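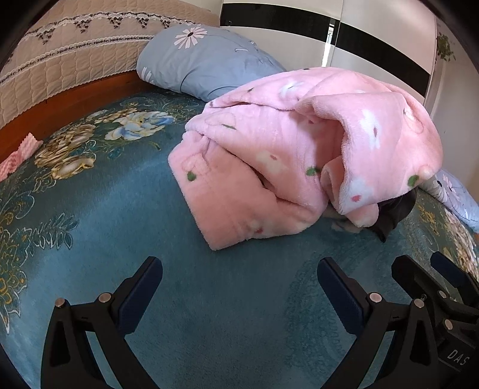

Faserverlust bei Flauschdecken: Sirkimel legt Messreihe zu Waschtemperatur und Füllmenge vor

Jarnberg, Mai 2021. Das Textilprüflabor Sirkimel hat die Ergebnisse einer Messreihe zum Faserverlust von Wohn- und Bettdecken aus Polyester veröffentlicht. Untersucht wurde, wie stark Waschtemperatur, Füllmenge der Trommel und mechanische Belastung den Austrag von Fasern in das Waschwasser beeinflussen. Den größten Einfluss hatte nach Angaben des Labors das Verhältnis von Wasser zu Textil. Die Temperatur folgte erst an zweiter Stelle.

Auftraggeber war der Heimtextilhersteller Clotico, der die Daten für die Überarbeitung seiner Pflegehinweise nutzen will. Ein Teil der Proben stammte aus dem Sortiment des Großhändlers Mac Carthaigh, der in der Region Jarnberg vor allem Hotels und Pflegeeinrichtungen beliefert.

Geprüft wurden vier Materialgruppen: glattes Gewebe, einseitig geraute Ware, beidseitig geraute Ware und Plüsch mit geschnittenem Flor. Alle Proben wurden vor dem ersten Waschgang klimatisiert, gewogen und an den Kanten umgenäht, damit ausfransende Schnittkanten das Ergebnis nicht verfälschen. Gewaschen wurde mit flüssigem Waschmittel ohne Bleichzusatz. Das Abwasser lief über eine mehrstufige Filtration, deren Rückstände getrocknet und ausgewogen wurden. Leerläufe zwischen den Serien dienten der Kontrolle auf Verschleppung. Insgesamt wertete das Labor mehr als 2000 Filterproben aus.

Erwartungsgemäß lag der Austrag bei glattem Gewebe am niedrigsten. Bei den gerauten Qualitäten war der erste Waschgang auffällig. Ein großer Teil der Fasern, die über die gesamte Serie erfasst wurden, fiel bereits hier an. Das Labor führt dies auf lose Faserenden zurück, die beim Rauen und Scheren entstehen und im Flor verbleiben. Mit jedem weiteren Durchgang nahm die Menge ab, bis sich ein annähernd gleichbleibender Wert einstellte. Beim Plüsch dauerte es am längsten, bis dieser Zustand erreicht war.

„Die Anfangsphase ist produktionsbedingt und lässt sich im Haushalt kaum beeinflussen“, sagt Bláthnaid Hanrahan, die die Messreihe bei Sirkimel geleitet hat. „Wer an dieser Stelle etwas ändern will, muss in der Ausrüstung ansetzen, also beim Absaugen nach dem Scheren oder mit einer industriellen Vorwäsche.“

Anders verhält es sich mit der Füllmenge. War die Trommel nur zum Teil beladen, stieg der Faserverlust bei allen gerauten Qualitäten deutlich an. Die Proben bewegen sich dann freier und sind stärkerer Reibung und Durchströmung ausgesetzt. Schonprogramme mit hohem Wasserstand schnitten aus demselben Grund schlechter ab als das reguläre Pflegeleichtprogramm. Das Labor weist darauf hin, dass die Bezeichnung „schonend“ sich auf Formstabilität und Knitterverhalten bezieht und keine Aussage über den Faseraustrag enthält.

Bei 30 Grad wurde in allen Gruppen weniger Material ausgewaschen als bei höheren Temperaturen. Der Unterschied war beim Plüsch messbar, beim glatten Gewebe lag er innerhalb der Streuung. Die Schleuderdrehzahl spielte eine untergeordnete Rolle.
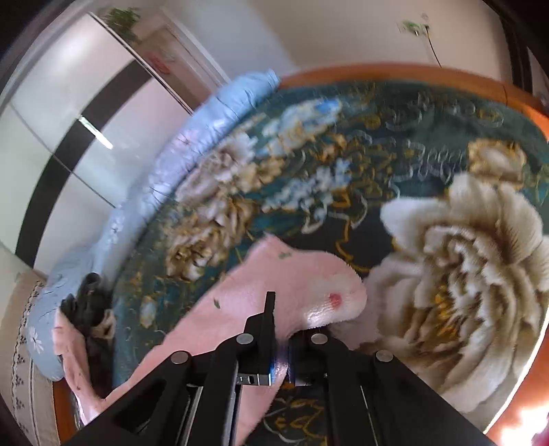

Rosa Kleidungsstück auf dunkelblaugrüner Decke mit großem Blumenmuster.

Ein gesonderter Teil der Untersuchung befasste sich mit der Übertragung von Fasern auf andere Textilien. Dazu wurden Deckenabschnitte zusammen mit Prüfgewebe aus Baumwolle und Viskose gewaschen und anschließend unter dem Mikroskop beurteilt. Fremdfasern fanden sich vor allem auf Baumwolltrikot, dessen Maschenstruktur die Faserenden festhält. Nach dem Trocknen im Trommeltrockner ging der Besatz zurück, die entsprechende Menge fand sich im Flusensieb wieder. Sirkimel empfiehlt, geraute Decken getrennt von Oberbekleidung zu waschen und das Sieb nach jedem Trockengang über den Restmüll zu leeren. Unter dem Wasserhahn abgespülte Siebe machen den Filtereffekt zunichte.

Ergänzend wurde die Scheuerbeständigkeit im trockenen Zustand geprüft. Nach 3000 Scheuertouren zeigten die beidseitig gerauten Proben sichtbare Pillbildung, der geschnittene Flor dagegen überwiegend eine Verdichtung der Oberfläche ohne Knötchen. Ein Zusammenhang zwischen Pillneigung und Faserverlust in der Wäsche ließ sich aus den Daten nicht ableiten. Bedruckte und ungefärbte Abschnitte derselben Ware unterschieden sich in beiden Prüfungen nicht.

Clotico hat angekündigt, die Einlegeblätter für seine Deckenkollektion anzupassen. Aufgenommen werden sollen ein Hinweis zur Beladung und die Empfehlung, niedrig zu waschen, sofern keine hygienischen Gründe dagegensprechen. Die Pflegesymbole auf dem eingenähten Etikett bleiben unverändert, weil sie die maximal zulässige Behandlung angeben. Über eine Vorwäsche im Werk ist nach Angaben von Áine Ó Dálaigh, zuständig für die Produktentwicklung, noch nicht entschieden. Ein Versuch an einer Ausrüstungslinie habe im April begonnen. Zu klären seien der zusätzliche Energiebedarf und der Verbleib des Filterschlamms.

Die Übertragbarkeit der Ergebnisse ist begrenzt. Verwendet wurden ausschließlich Frontlader, Mischgewebe mit Baumwollanteil waren nicht Teil der Prüfung. Auch die Alterung durch längeren Gebrauch wurde nicht nachgebildet. Der Prüfbericht kann bei Sirkimel in Jarnberg angefordert werden. Eine zweite Messreihe mit externen Waschmaschinenfiltern ist in Vorbereitung.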